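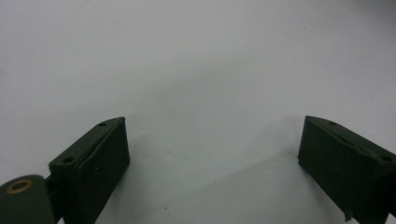
As superfícies lisas são as mais fáceis de limpar e, ao mesmo tempo, as que mais depressa denunciam o pó. Uma mesa, uma bancada, a porta de um armário ou uma parede pintada passam o dia inteiro a receber partículas muito pequenas que andam no ar. Numa superfície clara, de um branco acinzentado e sem qualquer desenho, a luz não se espalha por igual: há zonas mais luminosas e outras onde caem sombras suaves. Uma sombra pode parecer sujidade. Para as distinguir, basta mudar de lugar ou pôr a mão entre a luz e a mesa. A sombra muda; a mancha fica onde está.

De que é feito o pó?

O pó de uma casa é uma mistura. Contém fibras de roupa e de tapetes, grãos de terra trazidos nos sapatos, pedacinhos de pele, pelos de animais e, na primavera, pólen das plantas. Cada grão é tão leve que uma corrente de ar o levanta com facilidade. Quando o ar sossega, o grão desce devagar e pousa na primeira superfície que encontra.

Nem todo o pó se vê da mesma maneira. O pó claro nota-se melhor sobre um móvel escuro, e o pó escuro nota-se melhor sobre um tampo branco. A isto chama-se contraste.

Porque se usa um pano húmido?

Um pano seco empurra uma parte do pó para o lado e atira outra parte para o ar. Um pano ligeiramente húmido segura os grãos, que ficam presos entre os fios. O pano não deve pingar – água a mais deixa marcas quando seca e pode estragar a madeira.

Como se limpa uma mesa, passo a passo

Em primeiro lugar, retiram-se os objetos e colocam-se num sítio seguro.
Depois, molha-se o pano em água limpa e torce-se bem.
Passa-se o pano de um lado ao outro, em linhas direitas, começando pelo canto mais afastado.
Dobra-se o pano quando uma face estiver suja e continua-se com a face limpa.
No fim, seca-se a mesa com outro pano e arrumam-se os objetos.

Os produtos de limpeza são utilizados apenas por adultos. As crianças trabalham com água.

Uma experiência para fazer na escola

Jasmina Yordanov, responsável pelo serviço educativo Dustico, propõe às turmas a seguinte atividade. São necessárias duas folhas de cartolina, uma branca e uma preta, e dois livros.

Colocam-se as cartolinas lado a lado numa prateleira onde ninguém mexa. Pousa-se um livro no centro de cada uma. Ao fim de 40 dias, levantam-se os livros com cuidado e observam-se as folhas com uma lupa. A parte que esteve tapada deve ter menos pó do que a parte descoberta. Em qual das cartolinas é mais fácil ver a diferença? A turma regista a resposta no caderno, com um desenho e a data.

Quem começar a experiência em janeiro pode repeti-la na primavera e comparar os resultados.

Palavras para aprender

Partícula: pedaço muito pequeno de matéria.
Contraste: diferença entre uma zona clara e uma zona escura.
Fibra: fio muito fino, como os que formam os tecidos.
Pólen: pó produzido pelas flores.

Texto: Consuelo Espinoza. Revisão: Sixten Tveit.
Serviço educativo Dustico, 2024-09-29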